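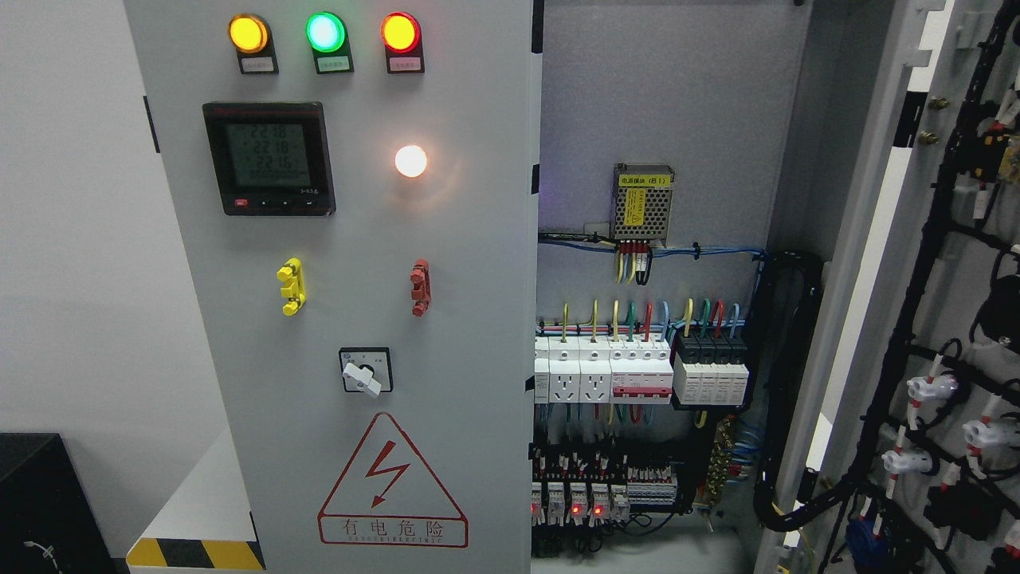 Cabinet Reading Project: Final Report

Team Okunum – Zanele Potgieter, Selamawit Demissie, Henok Hadgu, Gemechu Alemneh
Advisor: Nuria Adugna
Submitted 9th June

1. Purpose

Our project was to write software that checks the front of an electrical control cabinet the way a technician does on a routine round. The program has to find the indicator lamps, decide which are lit, and read the numbers on the digital meter. It does not touch any switch. The project ran from February to the end of the term in the automation lab at Abera.

2. The cabinet

We used the gray training cabinet. The door has amber, green and red lamps in a row across the top, with the square multifunction meter lower down on the left. There is a separate white pilot light to the right of the meter. The rotary selector switch is farther down, above the red triangular warning sign.

The power supply module and the DIN rails are behind the door. We first planned to include the small red LEDs on the relay bases, but they are tiny and close to a lot of wiring. After two weeks of poor results we moved them to future work.

3. Method

Selamawit and Henok collected and labeled 1,032 images of the cabinet. We set 39 aside for final testing and did not look at them again until the software was finished. Labeling took longer than expected, mostly on account of the meter. We had to agree on what to do when a digit was partly hidden by a reflection, and we ended up marking those as unreadable.

The software, which we call Grorkgate, works in two stages. The first stage finds the door and corrects for the viewing angle. The second stage cuts out each lamp and the meter screen and handles them separately. Gemechu wrote the lamp part and Zanele wrote the digit reader.

4. Problems

Bright lamps were harder than dark ones. The middle of a lit green lamp can come out closer to white or cyan, and our first color rule called it "unknown." Gemechu changed the rule to use the ring around the center plus the position of the lamp in the row.

The meter shows stacked readings such as 221.8, 221.8 and 221.6, with a longer line at the bottom. Zanele's first version often dropped the decimal point and gave 2218. She added a check that compares the three upper lines and asks for another image if one of them is far from the others. This would hide a real fault on one line, so the check now also writes a warning to the log.

5. Results

On the 39 test images, the lamp states were all correct. The meter was read correctly in all but 2, both taken from a steep angle with glare on the screen.

6. Future work

– Read the relay LEDs with the door open
– Read the position of the selector switch
– Try a second cabinet with a different door layout

The code and the labeled images are on the lab server in the Okunum folder. The labeling rules are in the same place, and next year's team should read them before adding new images.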